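Nevudari Folding Drying Rack, Model 4
by Varma Home

We have sold the Nevudari since March, and almost 659 of you have bought one, mostly after a cheaper rack gave up under a wet bathrobe. It opens in one pull, stands on four rubber feet, and folds flat enough to vanish behind a door, where you will forget it until the next laundry day. 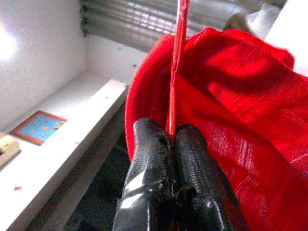

The rails are coated steel, so they won't leave rust stripes on your good shirts. Your bad shirts get the same treatment. Sweaters go on the top shelf, lying down, sulking.

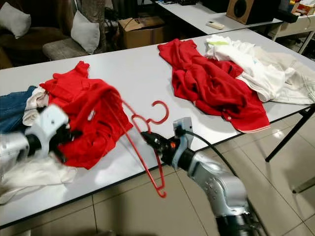

Can I use it outdoors?
On a dry day, sure. Bring it in at night, and don't trust it in a stiff wind with a bedsheet on board. That's a sail.

Spare feet come in a bag of four. Lorna Dow in our parts room mails them out and would like you to check under the couch first.
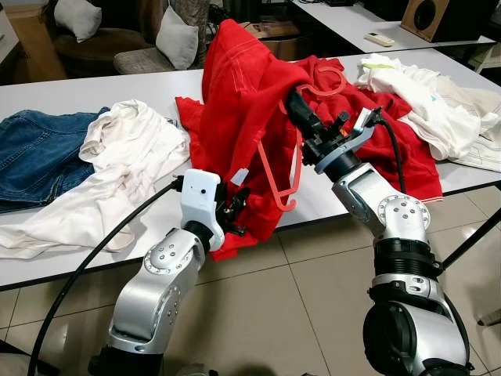
Assembly: none, unless you count taking off the cardboard. Wipe the rails with a damp cloth now and then. Colors: white, gray, and a green we regret.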